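Household Tips: Living With a Table Robot That Grabs Your Glasses

The sales sheet for the Eline arm says it will "pick up after you." I have had one on the kitchen table since November, and I would like to talk about the glasses.

Wire frames are the worst thing you can ask a gripper to handle. The arms are thin, the hinges are tiny, and the bridge gives before the motor notices any resistance. Mine closed on a nose pad and kept closing. The log said "grasp successful."
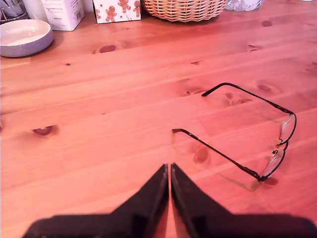 Start with the grip force. Out of the box it sits at 15 on the Eline's scale, and the booklet calls that suitable for "general household items." A mug, maybe. Turn it down to 2 for eyewear and test it on an old pair of drugstore readers. If it drops them, good. A drop onto a folded dish towel costs you nothing.

Don't trust the automatic setting. It guesses what the object is and picks a force to match, and clear lenses seem to give it trouble. My log had 3,141 entries when I finally read it, and 13 of them listed my glasses as "cable." 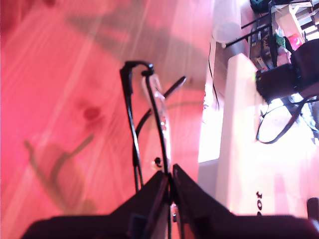

Posted by the Tolside Kitchen Table
Filed under: Gadgets, Repairs

If the fingers lock shut on something, leave the glasses alone. Pulling is how you bend a hinge. Hit the stop button, wait for the motor to quit humming, and use the release lever at the wrist with your other hand under the frame. On my model, cutting the power does not open the fingers. Find your lever before you need it.

Keep your face and hair back while you do this. I don't care how gentle the brochure says it is.

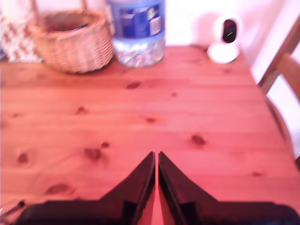 Ekpo writes that the force setting on his went back to the factory number after an update, with no message on the screen, and he only found out when it cracked a lens. He now checks it every morning before he makes coffee. I checked mine after reading that. It had gone back too.

So write the number on masking tape and stick it to the base. Low tech, but the tape doesn't update itself. 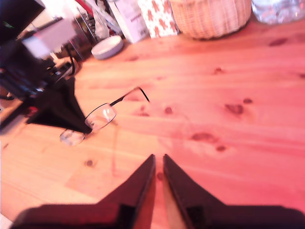
Tolside Home Notes, Issue 13, page 2

For bent frames: warm the plastic tips under the tap before you adjust them, and leave metal hinges to an optician. A loose screw can be held with a dot of clear nail polish — a dot, and keep it off the lens. Replace scratched nose pads in pairs.

The Rerusura add-on pads are soft sleeves that slip over the fingers. They do help with slipping. They do nothing about force, whatever the package hints, and mine slid off twice in a week. Wash them in dish soap and let them dry all the way before they go back on.

Until there is a fix for the reset, my glasses go in a hard case at night, and the case goes in a drawer the arm can't reach.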